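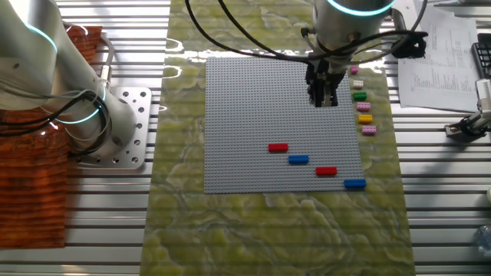 Red and blue bricks set out on a gray baseplate

Rarnar Rolling Room Divider
by Pîrvu School Furnishings, Stonport

$852.00
In stock. Ships from our Stonport warehouse.
Updated 27 May 2020

If you've ever tried to run a reading group at one end of a room while a music lesson was going on at the other (and we know a great many of you have, you write to us about it!), you'll understand why the Rarnar has been our most asked-about item for such a long time. It's a folding, rolling, fabric-covered divider made for schools that have more going on than they have rooms to put it in. Open it out and you have a quiet corner. Fold it up and it tucks against the wall, out of everyone's way, until you want it again.

We first made the Rarnar for a primary school that was sharing its building with another school for a while, with all the comings and goings you'd expect. They wanted something a teacher could move alone, between one lesson and the next, without sending for help or hunting down a key. We built them a handful, they asked for a few more, and before long the school down the road was on the phone. The basic shape has hardly changed, though we've improved the casters and the hinge covers a good deal.

What it's like to use

The panels are joined with full-length hinges, so you can stand the divider in a straight line, a gentle curve, or a zigzag. We like the zigzag best for everyday use. It's the steadiest of the lot, and it gives you a little nook on each side that children seem to claim right away. Every caster has a foot brake, and all of the brakes should be on whenever the divider is open.

Both sides are covered in a woven fabric that takes pushpins and hook-and-loop tabs, which means you gain a display board as well as a wall. It does soften the sound of a busy room, and teachers tell us they notice the difference, but please don't expect it to silence a drum kit. If sound is your main worry, have a look at the Jivstead Acoustic Screen, which is heavier and slower to move but does much more in that department.

Measurements and details

Length when open: 96 inches
Frame: powder-coated steel, rounded corners
Covering: woven polyester, both sides
Casters: rubber, non-marking, with foot brakes
Colors: Oatmeal, Slate, Leaf, Harbor Blue
Warranty: 2 years on frame, hinges, and casters
Assembly: casters only, wrench included

Putting it together

The panels arrive already hinged, wrapped in a blanket and strapped to a pallet. Lay the divider flat on something soft, screw in the casters, snug them up with the wrench, and stand it up with a second adult on the other end. Set aside 15 minutes for the job. Please hang on to the blanket if you have a cupboard for it, as it's very handy if the divider ever has to travel by van.

Looking after it

Vacuum the fabric with a brush attachment at the end of each term, or more often if yours lives near the art sink. Marker and paint come out best when you catch them early, with cool water and a drop of dish soap on a white cloth. Bleach will lift the color, most of all on Leaf and Harbor Blue. The casters like to collect hair and thread, and a pair of blunt scissors will clear them nicely.

Replacement casters, hinge covers, and single fabric skins are kept in stock for every Rarnar we've sold, including the early ones with the square feet. If you're not sure which you have, look for the label inside the end panel and read us the letters.

Delivery

We deliver to the door of the building as standard, and into the room itself if you tick the box at checkout. Do tell us about stairs, narrow gates, and the hours when the parking lot is full of parents. Schools that are in the middle of a move are welcome to order now and have us hold everything until the new rooms are ready. There's no storage charge for that, and we'd much sooner keep a divider in our warehouse than have it leaning in your hallway all summer.

Ordering for a school or district

We're glad to take purchase orders, and we can split an invoice between two schools that share a site. Fabric samples are free, and we'll happily send the full set so you can hold them up against your own carpet. Call or write to the Stonport office and ask for the schools desk.

You may also like
Jivstead Acoustic Screen
Rarnar Wall Bracket
Rarnar Clip-On Book Pocket
Pîrvu Tray Trolley, low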